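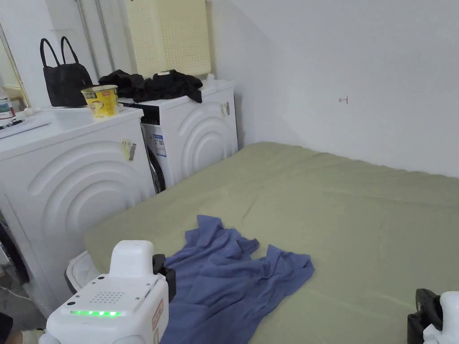

The laundry set is where most of our hours are going this month, so a quick update on it, written between batches. Folding by hand, grippers in both hands, the fold gets recorded and the arm learns from it later. Simple idea, slow work. The garment is a blue one, on the sage-green sheet, and yes we keep the washing machines right next to it. People ask if a crumpled start is cheating or sloppy. Neither, it's the whole job. If you lay the thing out flat first then you've done the hard part for the robot and it learns nothing about finding a sleeve in a heap.

Numbers, for those who only read this bit. 1,313 good demonstrations in as of this morning. Target is 2,000 by end of June. Kundthorpe wants a first training run before that, and they'll get one, on whatever we have.

"Good" means Lucian has watched it and not thrown it out. He throws out a lot. Main reasons, in the order he grumbles about them:

Fingers closing on the sheet as well as the cloth. The sheet comes up with it, the fold looks fine, the recording is useless. Pinch lower and flatter, let go if you feel drag.

Long pauses in the middle. You stop to think, the robot learns to stop. If you need to think, do it before you press start. A pause of a second is OK. Scratching your nose is not.

Fixing a bad fold by shaking it out and starting over inside the same take. End the take, start a new one. Please.

Going too fast. This is mostly the new people, who get good at it by the second afternoon and then start racing each other. Tracking gets lost when the gripper whips around and we loose the whole take, not only the fast part.

On the other side, we do want some recoveries. Corner slips, you pick it up again, carry on. Those are gold, keep them. Ruxandra is putting together a separate folder of them because the Ratau model from the spring had no clue what to do after a missed grab. It closed on air, then carried on folding nothing, very neatly. She showed the clip at lunch and I have thought about it more than I should.

New in this batch: we changed the start rule. Before, everyone sort of dropped the cloth in the middle of the sheet. Now you vary it. Left side, near edge, near the wall, turned around, bunched up, half folded already. The old set was too tidy and the arm only worked when the cloth landed within a hand of where we always put it. Found that out the hard way in front of the Travelach visitors. They were nice about it.

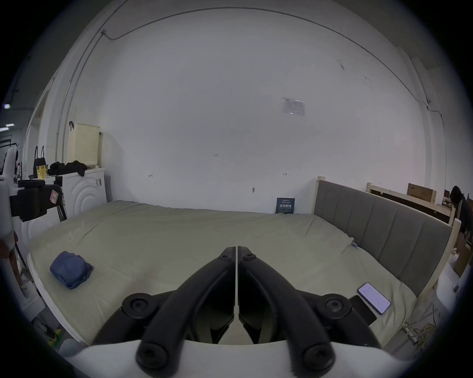
Folding set, gripper view. Blue cloth on the left, fingers not on it yet.

Gripper view is the one the model gets most of its information from, so it's worth knowing what it takes in. It's wide. Wider than you think when you're the one holding the thing. You get the bed, the headboard, the wall right up to the pencil marks, the washing machine off to the side. We like a busy room for this. A policy trained against a bare table falls over the first time somebody leaves a chair out. So no need to clear up between takes, leave the room as it is, move something now and then.

But watch what the fingers hide. When they come together they cover a good chunk of the view straight ahead, and if you come down on the cloth from directly above, the last bit of the approach is pretty much blind. Come in at a slant. Lucian did 80 takes each way to check and the slanted ones gave a cleaner grab point nearly every time. He has the plots if you want them, ask him not me.

Remote control side, for those following that. Voicu is the arm that does playback and it's also the one we drive by hand from the other desk when we want demonstrations in the robot's own motion. Slower then the hand grippers, a lot slower. A fold that takes a person a few breaths takes a driver several minutes, and you come away with a sore neck. We had hoped to mix the two sets half and half. Not going to happen. Plan now is nearly everything from the hand grippers, plus a small driven set for the moves where a human wrist does something the arm can't. There are more of those than expected — the flip at the end of the sleeve fold is the worst. Your wrist just rolls over. Voicu hits its joint limit and sulks.

If you're demonstrating, try to do that flip in 2 moves. Lay the sleeve over, let go, regrip, turn. Feels silly. Replays much better.

Few housekeeping bits.

Calibrate at the start of every session, and again after lunch, and again if you drop one. We had most of a morning's takes come out with the left hand shifted sideways and it was a knocked gripper that had been put back on the shelf with no note. If you knock it, say so, no one is going to shout.

Batteries go back on charge when you stop, not when they die.

Name your takes with the cloth, not with your mood. "ugh 4" is not searchable.

Write down which hand led. The form has a box for it. Left-handed folders especially, we are short on left-handed data and the model currently treats a left lead like some kind of emergency.

Next up after the blue garment: something with buttons, then towels, then socks if we're all still talking to each other. Ruxandra wants to go straight to fitted sheets. Voted down for now.

We still need more hands for the last stretch. No experience needed, an hour of practice and you're in. Different folding habits are welcome, we don't want everybody's sleeves going the same way. Morning slots are nearly full, afternoons from 2 onward are wide open. Mail Ruxandra Ghiță for a slot, Lucian Stoica for anything about rejected takes. Bring the take name with you or he can't look it up.

More in the next issue, hopefully with the first training run in it and some video of Voicu getting a sleeve over.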